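Position Announcement: Washroom and Vanity Fittings Assessor (part-time, two openings)

Vistavness - Household Fixtures Program

Vistavness invites applications for two part-time assessor positions in its Household Fixtures Program. The program studies how bathroom counters, basins and storage are used in small dwellings, and publishes its findings for builders, housing managers and suppliers of fittings. The positions begin in February and run for 7 months, with the possibility of renewal.

Duties

Assessors carry out everyday bathroom routines at a furnished vanity and record how the fittings serve them. The routines include setting out and putting away toiletries, cleaning the basin and faucet, and clearing and resetting the countertop between sessions. The current cycle covers 278 routines, each of which is completed twice by different assessors. Written notes are entered in the program's record system, Clamomix, before the end of each shift. Training in the system is provided and no previous knowledge of it is expected.

Assessors also take a share of the ordinary upkeep of the room. Toiletries are checked against the stock sheet, mugs and toothbrushes are washed, and surfaces are wiped down with the products supplied. Personal cleaning products may not be brought in, as several of them leave a residue on the countertop.

Qualifications

Applicants must be at least 18 years of age and authorized to work in the location of the position. The following are also required:

Clear written English, including the ability to describe a minor fault in a sentence or two.
The ability to stand at a counter for up to 45 minutes at a time.
Reliable attendance at the shift agreed upon at appointment.

Experience in housekeeping, home care, plumbing showrooms or interior fitting is welcome but is not a condition of appointment. Applicants with an allergy to fragranced products should say so in their letter so that a suitable set of toiletries can be arranged.

Hours and compensation

Each position is for 16 hours per week. The morning shift begins at 8:30 a.m. and the afternoon shift at 1:00 p.m. Assessors receive $408 per week, paid every second week, and a single payment of $500 on completion of the full term. Public transit costs are reimbursed on presentation of receipts.

Place of work

Work takes place in Room B of the Ludum building, on the ground floor.
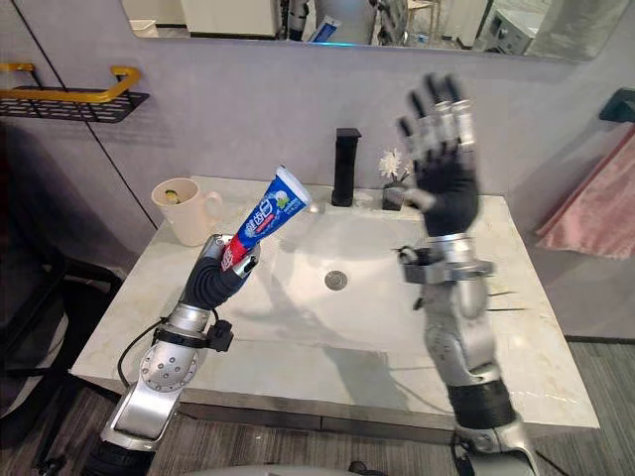
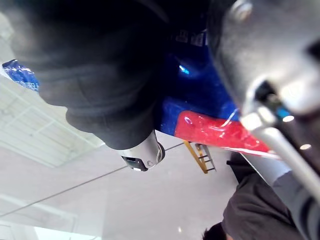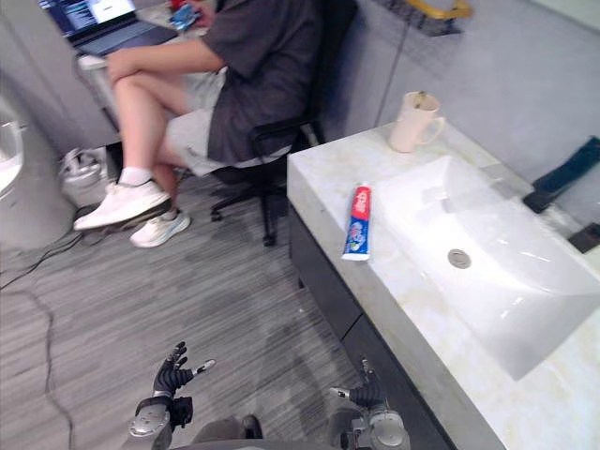 Assessors report to Leire Rivas, Program Supervisor, who assigns the routines for each shift and reviews the notes. Questions of safety and access are handled by Dale Thibodeau. Most of the shift is spent at the vanity, with its white marble-look countertop and rectangular basin, and written work is done seated - the desk stands in the same room, and an office chair is provided. Closed shoes must be worn at all times. Food is not permitted in the room, although a kitchen is available down the hall.

How to apply

Applicants should send a letter of no more than one page, a current résumé and the names of two references to Ghislain Carrier, Personnel Office, Vistavness. The letter should state which shift is preferred and whether the other would be acceptable. Applications that do not name a shift will be considered for the afternoon only.

Selected applicants will be invited to a short interview and a trial routine, which together take around an hour. The trial is paid at the regular rate. References are contacted only after the interview, and with the applicant's consent.

Vistavness is an equal opportunity employer. Requests for accommodation at any stage of the process may be addressed to the Personnel Office and will be treated as confidential.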